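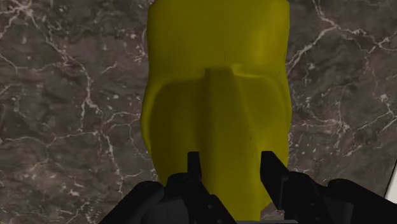
Covden Ilholm 594 Countertop Water Filter: Review After 300 Gallons

The Ilholm 594 is a two-stage filter that connects to a standard kitchen faucet with a diverter valve. Stage one is a pleated sediment cartridge. Stage two is a carbon block. I ran it from April until the meter read 300 gallons, on municipal water in Dreltisbridge that is moderately hard and tastes of chlorine.

Installation

The diverter threads onto the faucet in place of the aerator. Two adapters are supplied, and the larger one fit. Hand tightening was enough on the hose side. The faucet side dripped until I added a second washer. Flush the carbon block until the water loses its gray tint. The manual allows five minutes for this; mine took nine.

Flow

Filling a 1281 ml pitcher took 51 seconds with new cartridges. At the 300 gallon mark it took 64 seconds. Pressure at the faucet did not change over that period. The slowdown came mostly from the sediment stage, and swapping that cartridge alone brought the time back to 53 seconds.

Taste and test strips

Free chlorine dropped below what my strips can read and stayed there. Hardness did not change, as expected from carbon. Scale still forms in the kettle. Buyers who want soft water need a different type of unit.

Footprint

The base is small, but the hose is stiff and wants a wide bend. Allow clear counter on the faucet side. On a stone top the rubber feet grip well. 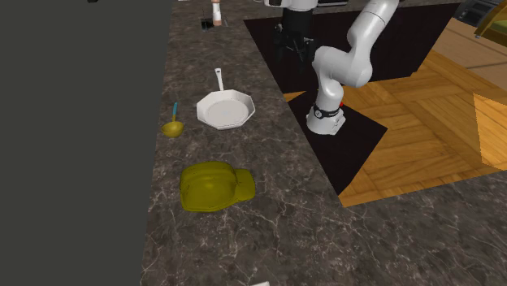
Cartridges

The carbon block carries part number 1242. Avcı sells a compatible block for less, and it seats properly, though its end cap is a tighter fit and needs silicone grease.

Verdict

Good chlorine removal, acceptable flow, poor washer. I would buy it again at the sale price. At full price, the missing shutoff on the outlet hose is hard to accept.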